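Recording Demonstrations in Randomized Rooms with Altent

Altent 2 records a person's control input, the simulator state and the rendered views into a single episode file. The steps below cover a tabletop pick-and-place task. They assume that Altent is installed and the Karaki asset pack is on the local disk.

Step 1. Set the task objects

Open the task file and list the objects the policy has to act on. Everything else in the room is a distractor and goes in a separate block. Keep the two blocks apart even if the same mesh appears in both, or the success check may read the pose of the wrong copy.

Give each task object a spawn region on the tabletop. Leave a margin at the edges so that nothing starts half off the table.

Step 2. Set the room

The room generator picks wall tiles, floor color, furniture and loose props from Karaki by seed. Set the seed to 2138 to compare your first render with ours. Props are placed without regard to sense, and a shovel on the floor beside the table is a valid draw. Do not filter odd combinations by hand. The policy should learn that they don't matter.

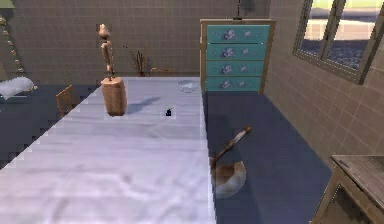 Before recording, check each new room for three faults: props that pass through the table, task objects smaller than a few pixels at training resolution, and clear objects with too little contrast against the cloth. The first can be fixed by turning on collision checks for floor props. The other two depend on the task. If the object is not one the policy must find, leave it.

Step 3. Record

Start the recorder and wait for the state line to read READY. Move to the start pose, press the record key, do the task once, and press it again. Stop at 45 seconds even if the task is unfinished, and mark the episode as a timeout.

Work at a steady speed. Long pauses teach the policy to pause. If you miss a grasp, recover and carry on. Recoveries are useful and should be kept.

Change the room seed after every 2 episodes. Object poses are redrawn each time.

Step 4. Replay and export

Run each file through the replay tool, which feeds the stored actions back into the simulator. Reject any episode whose final object poses differ from the recorded ones by more than the tolerance in the task file. A mismatch on many files in a row usually means the physics step was changed between sessions.

Export the accepted episodes in Guruda format. Timeouts go in their own folder and are left out of training by default.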